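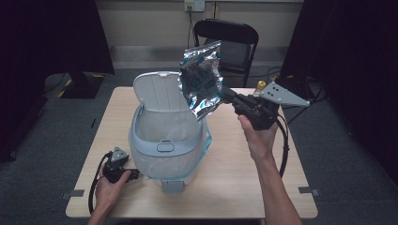 쓰레기를 193번 버린 사람의 이야기

빈 봉지를 통에 넣는 일을 배우는 데 사람은 보통 하루도 안 걸린다. 실제로 넣게 되기까지는 사람에 따라 삼십 년이 걸리기도 하지만, 그건 다른 잡지에서 다룰 문제다. Flaludex의 시연 담당자는 지난 2월 한 달 동안 은박 봉지를 통에 넣는 동작을 반복했다. 양손에 검은 그리퍼를 하나씩 쥐고서였다. 그가 보여 준 동작을 나중에 로봇이 따라 하게 된다. 따라 하기를 다들 바라고 있다.

이름은 쓰지 않기로 했다. 본인의 요청이다. "어머니가 검색해 보시거든요. 연구직이라고만 말씀드렸어요."

작업실은 검은 커튼과 짙은 회색 카펫, 나무 탁자 하나로 설명이 거의 끝나는 곳이다. 약속 시간보다 일찍 도착했더니 그는 손목을 돌리고 있었다. 준비 운동이냐고 물었더니 그냥 아픈 거라고 했다.

처음부터 손에 드는 장비를 썼던 것은 아니라고 한다. 재작년까지 이 팀은 원격 조작을 했다. 사람이 조종 장치를 움직이면 옆방의 로봇 팔이 조금 늦게 따라 움직이는 방식이었다.

"조금 늦게, 이게 문제예요. 컵을 잡았다 싶어서 들면 로봇은 아직 잡는 중이에요. 그래서 사람이 기다려 주게 되거든요. 기다리는 데 익숙해지면 동작이 이상해져요. 그때 찍은 걸 보면 다들 물속에 있는 것 같아요. 로봇도 그걸 배웠고요. 굉장히 신중한 로봇이 나왔죠. 컵 하나 옮기는데 보는 사람이 먼저 늙는."

지금은 로봇 팔 없이 그리퍼만 따로 떼어 사람이 쥔다. 손잡이를 잡고 집게를 여닫으면 집게의 움직임이 기록으로 남는다. 옆방에서 팔이 따라오기를 기다릴 필요가 없으니 속도는 사람 속도다. 그가 보기에는 이 점이 제일 크다.

"원격으로 할 때는 한 시간에 열 번 하면 잘한 날이었어요. 지금은 봉지 하나를 통에 넣는 데 몇 초면 돼요. 봉지가 협조적일 때 얘기지만요."

봉지는 대체로 협조적이지 않다. 은박 봉지는 구겨질 때마다 모양이 달라지고, 잡은 자리에 따라 축 처지거나 빳빳하게 선다. 반짝이기도 한다. 카메라 쪽 동료들은 반짝이는 물건을 몹시 싫어한다고 한다. 그래서 더 찍어야 한다는 것이 그의 주장이고, 그래서 그만 찍자는 것이 동료들의 주장이다. 회의록에는 "계속 논의"라고 적혔다.

봉지는 어디를 잡아야 하느냐고 물었다. 독자 가운데 이 정보가 필요한 분이 계실지는 모르겠다.

"저는 모서리 쪽을 잡아요. 가운데를 잡으면 집게까지 통 안으로 들어가야 하거든요. 들어가는 건 괜찮은데 나올 때 비닐을 물고 나와요. 통에 씌운 비닐 있잖아요. 그게 같이 딸려 올라오면 다시 씌우고 처음부터 하는 거죠. 그리퍼로 비닐 씌워 보셨어요? 해 보지 마세요."

그럼 비닐은 손으로 씌우느냐고 했더니, 촬영 중이 아니면 당연히 손으로 씌운다고 했다. 자기는 로봇이 아니라는 말도 덧붙였다. 나는 그렇게 생각한 적이 없다고 답했고, 그는 조금 생각하는 얼굴이었다.

이 과제의 목표 횟수는 600회다. 처음에 위에서 내려온 숫자가 그랬다. 인터뷰 당일까지 그가 찍은 것은 284회, 그중 검수를 통과한 것이 193회라고 한다. 나머지는 어떻게 된 걸까.

"떨어뜨린 건 오히려 남겨요. 떨어뜨리고 다시 집는 것도 배워야 하니까요. 빠지는 건 다른 것들이에요. 위치 추적이 튄 거, 케이블이 걸려서 제가 몸을 비튼 거. 그리고 제가 버릇이 나온 거요."

버릇이라는 것은 이런 식이다. 그는 봉지를 넣고 나면 집게로 통 가장자리를 톡 건드린다. 본인은 몰랐다. 검수하던 동료가 먼저 알아챘는데, 그때는 이미 시험용 모델이 그 동작을 익힌 뒤였다.

"로봇이 봉지를 넣고 나서 통을 톡 쳐요. 아무 이유 없이요. 다들 저를 보더라고요. 민망하다고 해야 하나, 약간 뿌듯하기도 했어요. 제 글씨체를 물려받은 느낌이라서. 근데 고치라고 해서 고쳤어요. 고치느라 일주일 동안 통만 보면 손을 뒤로 뺐고, 지금은 집에서도 그래요."

양손을 다 쓰는 이유도 물었다. 봉지를 넣는 데 손 두 개가 필요해 보이지는 않았다. 그가 설명하기로는 왼손이 쉬는 것도 기록이다. 로봇에 팔이 두 개 달려 있으면 쓰지 않는 팔을 어디에 둘지도 누군가 보여 줘야 한다. 초반에는 왼손을 매번 다른 곳에 뒀더니 로봇의 왼팔이 어디로 가야 할지 몰라 허공에서 떨었다고 한다. 그 뒤로는 탁자 왼쪽 앞 모서리 근처에 낮게 두는 것으로 정했다.

"가만히 있는 게 제일 어려워요. 오른손이 일하면 왼손이 도와주고 싶어 해요. 사람 손이 원래 참견쟁이예요."

그리퍼 무게는 밝히지 않았다. 회사 방침이라고 한다. 다만 아침에는 괜찮고 점심 먹고 나면 두 배가 된다는 것까지는 말해도 되는 모양이었다. 케이블에 대해서는 방침이 없는지 길게 이야기했다. 양쪽에 하나씩 달린 검은 선은 팔을 뻗으면 따라오고, 팔을 거두면 조금 더 따라온다. 무선으로 바꾸자는 말은 그가 입사했을 때부터 있었고, 그가 아는 한 아직 말로만 있다. Verbruggen이라는 이름의 새 시제품은 선이 없다는 소문이 돌았는데, 막상 받아 보니 선이 더 가늘 뿐이었다고 한다. "가늘면 더 잘 엉켜요."

하루 일정은 단조롭다. 오전에 보정을 하고, 탁자와 통의 자리를 맞추고, 약 120회를 시도한 날이 지금까지 최고 기록이다. 그날은 저녁에 젓가락질이 잘 안됐다. 음식이 든 그릇 앞에서 젓가락을 수평으로 들고 한참 각도를 쟀다고 한다. 같이 먹던 사람이 싸운 줄 알았다는 이야기도 했다.

매번 똑같이 하느냐는 질문에는 고개를 저었다. 통의 각도를 조금씩 틀고 봉지도 다르게 구긴다. 주변 물건을 하나씩 들이거나 치우기도 한다. 똑같은 장면만 보여 주면 로봇이 장면을 통째로 외워 버리는데, 한번은 의자를 옮겼더니 로봇이 봉지를 집지 못한 적이 있었다. 의자는 봉지와 아무 상관이 없었다.

"로봇한테는 상관이 있었던 거죠. 늘 거기 있었으니까. 그래서 요즘은 의자도 가끔 옮겨요. 제가 하는 일의 절반은 가구 배치예요."

그렇다고 마음대로 어질러도 되는 것은 아니다. 어떻게 어지를지 적은 표가 따로 있다. 무작위로 놓으라고 하면 사람은 결국 자기가 편한 세 군데에만 놓기 때문이라고 한다. 그는 표를 만들기 전에는 자기가 자유로운 사람인 줄 알았다고 했다.

기록은 Fimport라는 사내 프로그램으로 들어간다. 한 번 시연이 끝날 때마다 성공, 실패, 애매 가운데 하나를 골라야 저장이 된다. 애매는 그가 건의해서 생긴 항목이다. 봉지가 통 가장자리에 걸쳐 반쯤 들어간 경우를 두고 검수팀과 이틀을 다툰 끝에 얻어 냈다. 지금 검수팀은 그가 애매를 너무 많이 누른다고 불평한다.

로봇이 배운 결과를 보면 기쁘냐고 물었다. 좀 따뜻한 대답을 기대하고 던진 질문이었는데, 그는 한동안 천장을 봤다.

"처음 성공했을 때는 다 같이 박수 쳤어요. 두 번째도 쳤고요. 세 번째에 봉지를 집어서 통 옆에 아주 조심스럽게 내려놓더라고요. 넣은 것처럼요. 집게 딱 열고, 팔 거두고, 끝났다는 자세로. 태도만 보면 완벽했어요. 우리 집 동생하고 똑같았어요."

성공률이 지금 얼마쯤 되느냐는 질문에는 옆에 있던 동료가 대신 "좋아지고 있다"고 답했다. 얼마에서 얼마로 좋아졌느냐고 다시 묻자 동료는 커피를 가지러 갔다.

원격 조작이 완전히 사라진 것은 아니다. 무거운 물건을 드는 과제나 사람 손이 들어가면 곤란한 과제는 지금도 조종석에서 한다. 손에 드는 방식에도 약점이 있다. 사람 팔은 로봇 팔보다 유연해서, 손목을 아무렇지 않게 꺾어 넣은 자세를 로봇 팔은 흉내 내지 못하는 때가 있다. 그래서 그는 촬영 전에 로봇 팔이 갈 수 있는 범위를 외운다. 탁자 앞쪽 양 모서리에 붙은 작은 검은 테이프를 가리키며 저기를 기준으로 잡는다고 했다. 테이프를 다시 붙여야 할 날이 오면 어떻게 되느냐니까 그 얘기는 하지 말자고 한다.

다음 과제는 정해져 있다. Barkgate라는 이름이 붙었는데, 뚜껑을 여닫는 동작이 중심이다. 지금은 뚜껑을 미리 젖혀 놓고 시작하지만 앞으로는 여는 것부터 보여 줘야 한다. 그는 병뚜껑도 후보에 있다고 했다. 작은 병의 뚜껑을 그리퍼 두 개로 돌려 여는 연습을 이미 해 봤다는데, 결과를 묻자 병이 바닥으로 굴러가는 모양을 손가락으로 그려 보였다.

이 일을 남에게 뭐라고 설명하느냐고도 물었다. 소개팅 같은 데서 말이다.

"선생님이라고 해요. 뭘 가르치냐고 하면 생활 전반이라고 하고요. 몇 살이냐고 물어보면 그때부터 말이 꼬여요."

그는 손목을 한 번 더 돌리고 장비를 집어 들었다. 한번 해 보겠느냐고 권하기에 나도 쥐어 봤다. 봉지 모서리를 잡는 데까지는 순조로웠다. 통 위로 옮기다가 케이블이 팔꿈치에 걸렸고, 봉지는 통 가장자리에 걸쳐 앉았다. 그는 화면을 보더니 망설이지 않고 애매를 눌렀다.

2018년 3월 8일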